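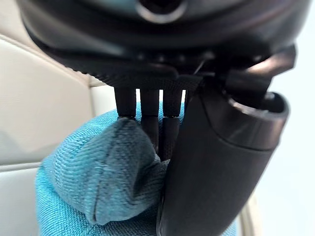 DRARKMONT, 9 August 2022 – Gintarė Vanags has cleaned other people's cars for most of her working life, and she will tell you, quite cheerfully, that the hardest thing she ever had to teach a new hire was how to hold a cloth. It sounds like nothing until you watch someone do it badly. They bunch it up too tight and it skates over the dirt, or they leave it too loose and it comes out of their fingers halfway down the seat.

So when the people from Calen, a small robotics company on the other side of town, asked her this spring whether she would help them teach a machine to wipe things down, she said yes before they had finished explaining the terms.

Vanags runs the interior cleaning side of Vendwood, the valet and detailing shop on Gachanja Road that many readers will know from the big yellow awning. Two mornings a week, before the first customers drop off their keys, she and the Calen engineers work through the same short list of chores: pick up a cloth, wipe a seat, fold the cloth to a clean side, wipe again, put it down in the bin. The hand doing the work has three slim fingers and a thumb a good deal thicker than any of them, and it has become enough of a fixture that the morning crew says hello to it.

The question everybody in the trade asks her is the plain one. Can it do the job yet?

"It can do a piece of the job," Vanags said last week, over a cup of coffee that went cold while she talked. "If the cloth is where it expects, it picks it up very nicely now. In the spring it would pinch one little corner and off it went with the rest dragging behind. But then I drop the cloth down in the gap beside the seat, the way a real person would, and it has to think about that for a long time."

Calen keeps a tally of everything, and the company was happy to share some of it. Since the project began the hand has made 4000 attempts at picking up a cloth, and 3169 of those ended with the cloth properly held. The full chore, from pickup to the bin with no help from a person, is a much newer goal, and a much harder one. That has been done 415 times.

Cloth is an awkward thing for a machine, and the reason is easy enough to see if you have ever tried to find the corners of a fitted sheet. A mug is the same shape every time you reach for it. A cleaning cloth has a new shape each time it lands, and it changes again the moment you squeeze it, and what you can see on top doesn't tell you much about what is folded underneath. Then there is the seat itself, which curves and gives under pressure and has seams where crumbs collect. Press too lightly and nothing comes off. Press too hard on pale upholstery and Vanags will have something to say to you – she has stopped a session more than once on that account.

Speed is the other sticking point. One of her staff can do a front seat in two minutes, and a decent job of it too. The best complete run by the machine so far took 14, and that was on a seat with no child's snack ground into it. The engineers say they have not worked on speed at all yet and would like to get the folding right first. Vanags thinks that is sensible, and says she tells her trainees much the same.

None of the crew at Vendwood has had their hours changed because of the project, and the shop says it has no plans to let the machine near a paying customer's car. All of the practice is done on the shop's own seats. What Vanags would like, if she were allowed to choose, is help with the dull end of the day, when there are used cloths to gather up and sort for the wash and everyone's back is aching. Calen has put cloth sorting on its list for the fall.

She has also started asking for something at home. Her kitchen counters, she feels, would make an excellent test, being flat and forgiving and always in need of it, and she has offered them to the company free of charge. The engineers have said they will think about it.

The current round of sessions runs through December. Customers who arrive early are welcome to look in through the window of the second bay, though Vanags does ask that you please keep your coffee on the outside of the door.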